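Wiping Down a Cubby Shelf (and Keeping It That Way for a While)

Open shelving is sold on the promise that you will display four nice objects on it. What you will display is dust, plus whatever was in your hand when the phone rang. I have owned a gray cubby unit long enough to have opinions, and readers keep asking, so here they are.

Start by taking everything out. I know. You were planning to lift each thing, wipe under it, and put it back, which is how I did it for years and how I came to own a shelf with a clean middle and furry corners. Put the stuff on the bed. Now you have to finish before you sleep.

Top first, bottom last. Gravity has not changed its policy. The top board collects the worst of it, especially if it has a raised edge along the back, where the dust settles in and raises a family. Run a dry paintbrush along that edge toward you, then follow with the cloth. A one-inch brush is plenty, and the cheap kind that sheds bristles on paint jobs will shed them here too, so give it a good tug first.

Dry, then damp, then dry. If you go straight in with a wet cloth you make a thin gray paste and spread it evenly. For the damp pass I use warm water with one drop of dish soap in a bowl. One. Jessie Mowat wrote in to say she uses a good squirt, and later wrote in again to ask why her shelves were sticky.

Laminate doesn't want polish. It has a picture of wood on it, and the picture isn't thirsty. Oil sits on top and catches fingerprints until August comes around and the whole thing feels like a diner menu. Keep water away from raw edges and screw holes, though. Under that finish there is usually pressed board, and pressed board swells when it drinks. A swollen corner is there for good. I have one, and I keep a plant in front of it.

Stickers. Every flat-pack unit has some small round one you meant to peel off on day one. Warm it with a hair dryer on low for 60 seconds, lift the edge with a fingernail or an old library card, and pull slowly and flat. If glue stays behind, rub it with a dab of cooking oil, leave it for the length of a song, then wash the oil off with your soapy water. Try the oil somewhere hidden first if your back panels are a different color from the frame. Mine are, and the reddish ones mark more easily than the gray.

Small cubbies are the real nuisance. Your hand fits, your hand with a cloth in it mostly fits, and your elbow is then somewhere near your ear. Wrap the cloth around a wooden spoon and hold it with a rubber band. Do the back corners, then the back panel, then pull forward along the floor of the cubby so the crumbs land on the next shelf down, which you haven't done yet. (See gravity.) 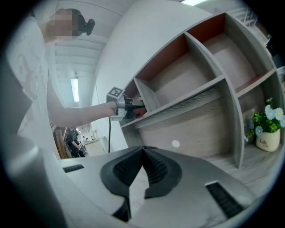
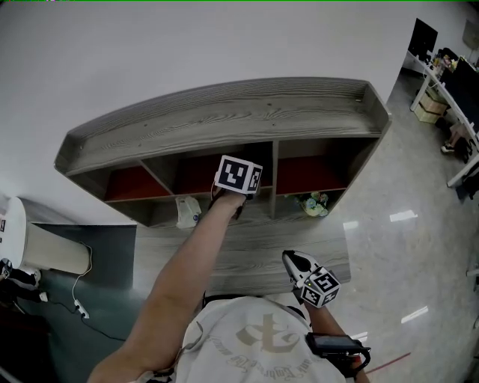

Before anything goes back, check the screws. Shelves loosen over the years, and an empty unit is the only one you'll ever bother to look at. Snug them by hand with a plain screwdriver. A power driver will chew through pressed board before you've finished feeling handy. Push gently on one end, too, and if the unit sways, see to the wall bracket before you load it up again.

Heavy things go at the bottom. Xóchitl Meléndez swears by leaving one cubby empty on purpose, as a landing spot for keys and mail, and I tried it. Mine was full by dinner. I've since given it a basket, and the basket is full too, but it lifts out in one go when I dust.

Wash the cloths without fabric softener, or they'll just push the dust around next time.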